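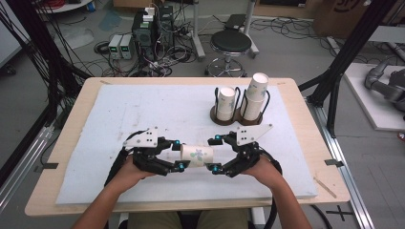
Coffee corner gets its makeover at the Banthorpe hall

Posted Sat 18 April

If you've stopped by the Banthorpe hall for coffee lately, you'll have noticed the drinks table looks a whole lot calmer than it used to. I've been grumbling about that table for as long as I've been writing this newsletter, so I figured it deserved its own item!

For anyone who hasn't had the pleasure, the old setup was a plastic sleeve of cups, torn open down the side, lying next to the urn. You reached in, you pulled, and you got one cup or you got five. The extras went back on top, or rolled under the sugar, or ended up on the floor (and then in the trash, which drove me nuts). Last July the sleeve slid off the table in the middle of the book sale and we lost nearly the whole thing in one go.

So now we have a cup holder. It's dark brown wood with two round slots, and there's black wire curving up around each one so the cups have something to lean on. A tall stack goes in one slot, open ends up, and you take yours off the top. The other slot can take a second stack or just the odd cup left over.

Nisreen Tarawneh found it. She'd been looking at the plain plastic tube kind, the ones you see bolted to the side of a water cooler, and didn't love the idea of drilling into anything. Then she spotted this one on the clearance shelf at Dasico and bought it on the spot. "I liked that I could pick it up and move it," she told me. "We use that room for everything. I don't want to be stuck with a coffee station in the corner when the dance class comes in."

I'll admit I was skeptical about the wire. It looked a little fancy to me, and I thought people would catch their sleeves on it. I've used it every week since it showed up and I haven't caught mine yet, so I'm taking that back.

The cups are new too. We've gone from the plain brown ones to white paper with a pale green leafy print, and I think they're lovely — they make even our coffee look like somebody put some thought into it. They come in packs of 100 from Bataineh, the party supply place next to the dry cleaner, and Carla Darwish has been picking them up on her way over. She'd like me to mention that there's a cupboard full of the old brown ones still, and they'll go out for the yard cleanup, where it doesn't matter what anything looks like. If you strongly prefer the brown ones, that's your day.

A few things we've worked out about the holder, mostly by getting them wrong.

Don't cram the stack down. Paper cups grab onto each other when they're pushed together, and then you're right back to pulling off three at a time. Drop them in and leave them be. If two do come up stuck, twist the bottom one a little and it lets go. Carla showed me that and I felt silly for all the years I spent yanking.

Go easy on the height. A taller stack sounds like less work, but once it's sticking way up past the wire it starts to lean, and somebody's elbow will finish the job. It's better to top it up halfway through the morning.

Keep it away from the urn. The first week we had it right beside the spigot and the lower cups got splashed, so those had to be thrown out. It lives at the other end of the table now, by the napkins, and the line moves better as well. You pick up your cup first and then walk along to the coffee, the way a cafeteria does it. I don't know why it took us so long to think of that.

And please, if you take a cup and change your mind, don't put it back in the stack if you've had your fingers inside it. Set it by the sink and whoever is washing up can use it for rinsing brushes after the art group.

There was some talk of getting a second holder for the kids' table, where the juice goes. Nisreen went back to Dasico and they were sold out, and the one she found from Broritz had 3 slots and was wider than the shelf we'd keep it on. She's going to keep looking. If you see one like ours in a store, with two slots and not too deep front to back, send her a message before you buy it, as she may have beaten you to it. Kids' cups are narrower at the base, so she also wants to check whether they'd wobble in a slot made for coffee cups. I offered to bring one from home to test and then forgot it twice.

We're still short on lids. The new cups take a different size from the old ones, and the lids we had left over pop right off, which Carla learned on the way to her car. Bataineh has the right size on order. Until they come in, drink it at the table or walk very slowly!

Coffee is on from 8 on Saturday mornings, same as always, and the setup crew could use 2 more people to help put the tables out and fill the cups. It's an easy job and you get first pick of the donuts. Talk to Nisreen at the hall if you'd like to be on the list, or leave your name on the clipboard by the kitchen door.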